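Holiday apartment Prurow – safety check before the winter guests
Done in November, comments are mine. Next check after 14 weeks.

1. Smoke alarms
Both give sound at the test button. The one in the hall, from Hauser, is quiet, please change the battery.

2. Kitchen, electric
Sockets behind the counter are tight in the wall. The breaker trips at the first press of the test button.

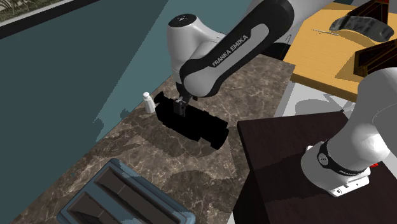

The extension cord under the sink must go away. I wrote this already last time and it is still lying there.

3. Water
Hot water at the tap is 42 degrees after some 7 minutes, this is too slow. Gralow should look at the mixing valve before Friday. No leak under the sink.

4. Walls and hanging things
Pull each hook lightly by hand. All hooks held. In the bedroom the shelf has 2 screws missing – do not put books on it until it is repaired.
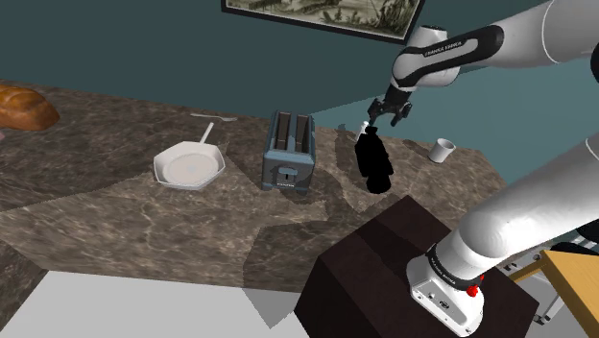 5. Stairs and entrance
Handrail OK. The outside lamp goes on too late, the sensor is dirty. The mat slides, needs rubber below.

6. Papers
Emergency numbers hang by the door, but the number for Zillalier is the old one. Fire blanket: date is still good.

Not checked: attic, key was missing.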